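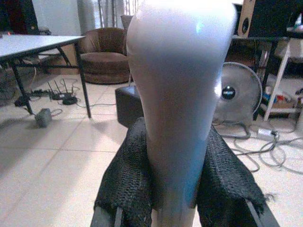 Pale, glossy object held at the neck between two fabric-wrapped gripper fingers.

Olszewski Workstation Refresh: Progress Report
January 17, 2024
Submitted to: Unia, Facilities and Equipment Fund

Status
The build phase is on schedule. Of the 59 compact desktop units covered by the grant, all cases, power supplies and main boards have been delivered. Assembly is under way at the Poltari site. Graphics cards for the last batch are on back order, with delivery confirmed by the supplier in writing.

Work completed
The case was changed from the model named in the proposal. The original left too little clearance above the processor for the cooler we had specified, and the side panel could not be closed without pressing on the fan. The replacement is 10 mm wider and accepts a standard ATX power supply, so the smaller SFX units were dropped from the order.

Cable routing was revised after the first batch. The main power cable now runs behind the board tray and enters through the lower opening. In the earlier layout it crossed the front intake.

Load testing
Each finished unit runs a processor and graphics load overnight before release. Under the revised layout, processor temperature at full load fell by up to 7 degrees Celsius. Two units shut down during testing. Both faults were traced to a memory module, and the modules were replaced under warranty.

Budget
The change of power supply left $1,788 unspent on the parts line. We request approval to move this amount to spare fans and dust filters. No other line has changed.

Open items
The front dust filter on the Hivusura case does not seat fully at the lower left clip. The maker has been asked for a revised part. Units are being released with the present filter and will be refitted on site.

Fan speed settings are still loaded by hand on each unit. A shared settings file is in draft.

Next period
Complete assembly, close out load testing and deliver the remaining units to the Olszewski rooms. The final report and parts inventory are due in June.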